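Pre-run software checklist, shelf picking cell - Wednesday, November 10, 2021

I went through this one top to bottom before letting the Ritetti planner loose on the cubby shelf. Comments are mine and they ramble a bit, sorry! Boxes with an x are good to go, empty ones still need somebody.

## Control

- [x] **Controller build matches the one in the release notes.** Matches. I also diffed the gains file, since last February we ran a whole morning on the old one.
- [x] **Control loop holds 500 Hz with logging on.** Solid. It used to sag whenever the log writer flushed to disk, so I left it going through a coffee and it never dipped.
- [x] **Soft stop from the Zamani console.** Pressed it mid-move, arm held position, console went amber like it should.
- [ ] **Soft stop with the network cable pulled.** The arm stops fine, but the console keeps saying "running" until you refresh the page. I don't love that - please don't sign this off until the heartbeat fix is merged.

## Planning

- [x] **Collision model loaded, shelf version is current.** Yes, and the dividers have their padding back (somebody had zeroed it for a demo, you know who you are).
- [x] **Planner gives up cleanly.** I asked for a pose inside the side panel. It tried 3 times, returned "no path" and stayed put. Perfect!
- [ ] **Replay of the regression set.** 3,058 saved plans, all finished, but the report page won't load in my browser so I only have the summary line. Would like to see the slow ones before I tick this.

## Perception

- [x] **Hand-eye calibration is from this week.** Yep, file date checked, and the reprojection plot looks boring in the good way.
- [x] **Detector thresholds are in the config and not hard-coded.** Finally true. Thank you, Prurnholm branch.
- [ ] **Wrist view is sharp enough before the detector gets called.** Leaving this open. The blur gate is in the code but it's switched off by default, and I think it should be on for anything with similar covers side by side. With the yellow books, the title is the part I'd want the matcher to lean on, and in a smeared view it's just a dark band. The navy cover with the big gold characters gives it a lot more to grab. 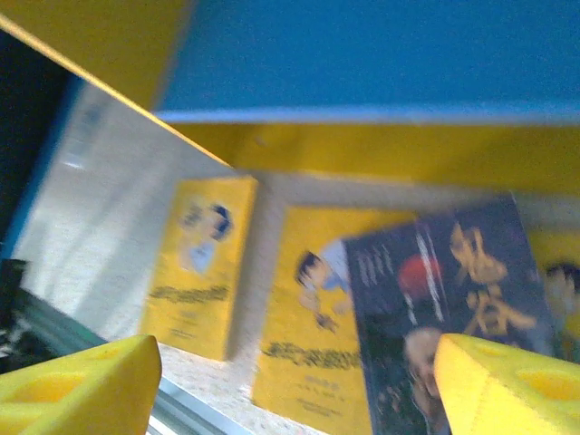 Dridness: I'd go further and make the gate a hard requirement. If the arm is above the settle speed, the detector call should return "not ready" and the planner should wait. Right now it gets a low-confidence box and happily plans to it. Can you also log the joint speeds next to each detection?

Fair point, and yes on the joint speeds, that's a small change. I'd keep a timeout on the wait though, or one noisy encoder will have us parked in front of the shelf all afternoon.

## Before the next run

- [ ] Blur gate on by default, with the timeout in the config
- [ ] Heartbeat fix merged, then redo the cable test
- [ ] Regression report opened and the slow plans looked at
- [ ] Delete my debug topics (there are a few, they all start with tmp_)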